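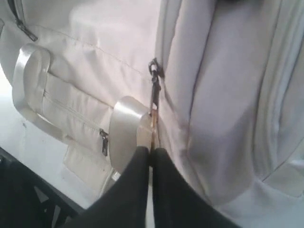 Papers > Household and Everyday Life > Daily Carry Study > Section 4

9 shares | 3 comments

4. Where bags rest during the day

4.1 Background to this section

Most earlier work on everyday bags deals with weight and posture. Much less has been written on what happens to a bag when it is off the body, although for most owners that covers the larger part of the day. A backpack that is worn to work and back spends the hours between on a floor, a chair, a hook or a table. These resting places matter for two reasons. They decide how fast the outside of the bag gets dirty, and they decide what else the dirt reaches, including kitchen tables and beds.

This section reports the resting-place part of the diary study. The wearing part is covered in Section 3 and the washing part in Section 5.

4.2 Diaries

We sent out 430 paper diaries to households in Carkance, and 387 came back complete enough to use. Each household picked one bag at the start and kept to it. The diary asked the owner to write down every place where the bag was set down, the time, and whether it was upright, lying flat or hanging. Entries were made on one workday and one day off in each week, and the study ran for ten weeks beginning in September.

Paper was chosen after a short trial with Hultico, the form tool we use for other surveys. In the trial, people tended to fill in the whole day at bedtime, and the entries for the middle of the day were thin. The paper diary was small enough to stay in a side pocket of the bag. Several owners wrote that taking the bag off reminded them to fill it in.

Bags were sorted by outside color into dark, medium and light. White, cream and pale gray bags were all put in the light group. Prints were sorted by whichever color covered the most surface. A bag with a light front and a dark base was recorded as light, and we come back to this in 4.5, as it caused some trouble.

4.3 Floors and tables

The floor was the most common resting place in all three color groups. At work or school, bags went under the desk or against a wall. On buses and trams they went between the feet. At home the pattern was less regular, and the first place a bag was put down was often not the place where it stayed. A typical evening entry has the bag by the front door, then on a chair while something is taken out, then on the floor of another room.

Owners of light bags used the floor less, and the difference was clearest outside the home. They wrote more often that they had kept the bag on their lap or hung it from a chair back. In their own homes they also put the bag on the table more often than owners of dark bags did. Asked about this in the follow-up interviews, many said a table felt clean and they did not want marks on the fabric. Few had thought about it in the other direction, from the bag to the table. A cream-colored bag resting on a white tabletop, as in Figure 2, is a pairing on which dirt on either surface would be easy to see, and owners seem to lean on this. Where no mark could be seen, they took both the bag and the table to be clean. 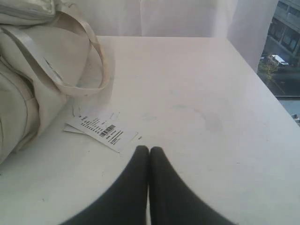
The follow-up interviews gave some idea of how firm these habits were. Owners who lived alone were consistent from week to week. In shared homes the bag was often moved by someone else, usually to clear a chair before a meal, and the owner wrote down the new place only when they went looking for the bag. We kept these entries but marked them, and they are left out of the comparison between color groups.

Soft bags with no frame were a separate matter. They do not stand up by themselves when partly filled, so they lean or sink, and more of the side panel touches whatever they are on. Owners of soft bags reported dirt on the sides and lower panels. Owners of stiff bags reported it mostly on the base. The bag repair shop Dirketti, which let us read its intake slips, sees much the same division: soft bags come in with worn lower seams, and stiff ones come in with scuffed corners.

4.4 Hooks and hanging loops

Hanging was the least used position. Most homes in the study had hooks near the door, but these were full of coats by the second half of the diary period. Use of hooks dropped as the weather got colder and did not recover.

At workplaces the main problem was height. In the offices along the Roman line, where many of our owners worked, coat hooks were set for long coats, and shorter owners had to lift a loaded bag to shoulder level to reach them. Some did it for the first few weeks and then went back to the floor. One owner bought a desk-edge hook and used it every day until the end. Her diary has the shortest entries in the whole set.

Small straps and clips on the outside of a bag were sometimes used for hanging, though they are seldom made for it. Dirketti's slips list torn attachment points as a regular repair. Owners mostly blamed the weight of the bag, but the slips suggest that pulling to one side does more damage than a straight load.

4.5 Limits

The diaries rely on what owners chose to write down. Stops of less than a minute are almost certainly missing, and these include most of the times a bag is put on the ground to find keys. The color groups were also less even than we had hoped. Two-color bags were hard to place, and if the light bags with dark bases are moved to the dark group, the difference in floor use outside the home becomes smaller, though it does not disappear.

We did not test any surfaces for dirt or bacteria. Nothing in this section says whether tables used for bags were in fact less clean than tables that were not. The text of the interview questions is given in Appendix B.

Corresponding author for this section: Paraschiva Costache.

Next: Section 5, Washing and wiping

Comments (3)

tallmarsh
The hook height thing is real. Ours are so high that I hang my scarf on one and put everything else under the desk.

K. in accounts
Did you ask what people do in public restrooms? I would have thought that was the main argument for hooks. Could not find it in Appendix B.

Paraschiva Costache
Reply to K. in accounts: We did ask, but the answers were too few to report. There is a note on it in Section 3.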